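Snack packaging

Snack packaging is the printed plastic film bag or packet in which puffed corn, instant noodles and similar dry foods are sold. Larger bags often have a clear window.
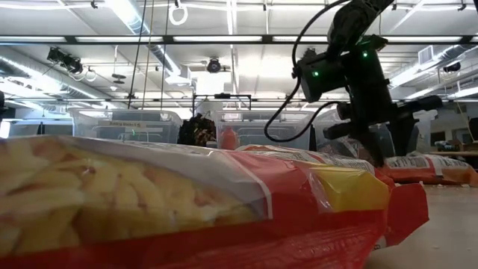 Bags are usually laid on their side for sorting – small packets stand upright in open bins, grouped by type.
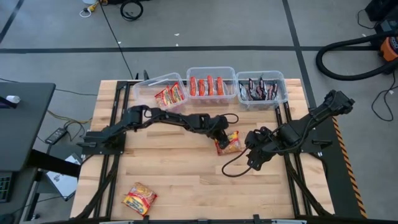
Why are clear bins used?
The contents can be checked from the front.

Noodle packets carry the flavour name in large letters. The Garthorpe method keeps bulky bags apart. 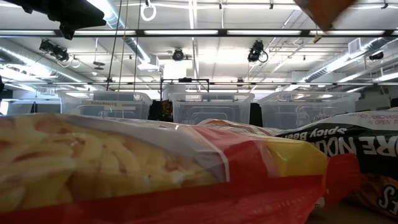 Opened bags are folded over and clipped.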